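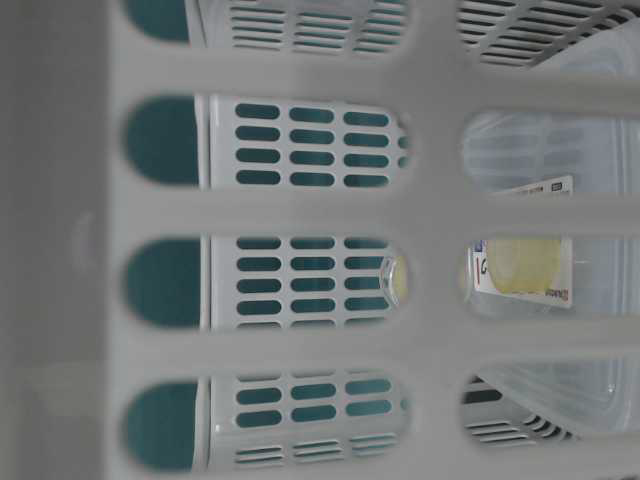

4 min read

My mother-in-law owned one plastic basket for the whole of her married life, or so she always told us, and it went to the line, the market, the garden and once, in a bad winter, to the hospital with her nightgowns folded in it. I own more than I care to admit. They breed in the hall cupboard. Every so often I resolve to thin them out, and I get as far as lining them up on the floor before I've talked myself into keeping every one, and lately I've decided I was right to.

My case is for the basket with holes in it. I mean the plain plastic kind, white or grey, the sort you'd carry washing in or take around a shop, and I mean it as a piece of household furniture that deserves a better spot than behind the vacuum cleaner. The magazines would have us put everything in lidded boxes with labels. My friend Simone Macedo went that way two years ago when she moved to Flurnton, and her linen closet is a lovely thing to look at, I'll give her that. But she rang me one Tuesday in a state over a missing passport, and we spent an evening prying off lids, and the passport was in a box marked Candles.

You can't lose a passport for long in a basket you can see through. That's really my whole argument, though I do have some trimmings to hang on it. You walk past with a cup of tea and a bit of colour catches your eye through the slots, and you think, oh, there's the green scarf, and you've found it without looking. A closed box asks you to remember what you put in it, and at my age (and at yours too, I suspect, whatever your age) that's a lot to ask on a weekday.

The other thing I love is that they let the air in. Damp tea towels, swimming things, onions, the dog's blanket, all of it does better with a breeze through the sides. Emanuel Pîrvu, my neighbour across the lane, keeps his seed potatoes in an old shopping basket in the porch and swears by it. He paid nothing for his. I paid far too much for a wicker one once, with a cotton liner that tied on with bows, and the liner went mouldy by May.
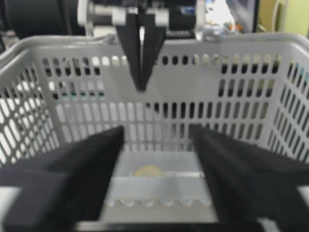

Now, the fair complaint against holes is that small things get lost down there, or fall through altogether, and I've heard it from my own daughter more than once. It's true of hairpins. I'll grant hairpins! But most of what gets left at the bottom of a basket is bigger than that, the lid off something, a coin, a button from a good coat, and it lies there on the flat part until you tip the whole business out over the bed. I've come to look forward to the tipping out. A drawer never gets tipped out. We have a kitchen drawer that holds, at my best guess, around 200 rubber bands and the key to a house we sold, and it will go on holding them after I'm gone.

Si-woo Ha, who taught me to fold fitted sheets when we both worked at the guest house, used to say that a tidy room was one where you could put things down as well as away. I didn't understand her then, being young and keen on cupboards. I think I do now. A basket by the stairs is somewhere to put things down. Nothing in it is sorted and nothing in it is hidden, and when somebody's heading up to bed they can carry the lot with them and deal with it there, or not, as the mood takes them.

So I'd ask you to be gentle with yours before you haul it off to the depot. Give it a scrub in the bath with an old nail brush, getting into the corners of the slots where the lint goes, and stand it upside down in the sun for an afternoon. If the handle's cracked, put it in the shed for pegs. And if you've truly got one too many, leave it at the end of your driveway with a note on it. Mine went before supper, and I've regretted it ever since.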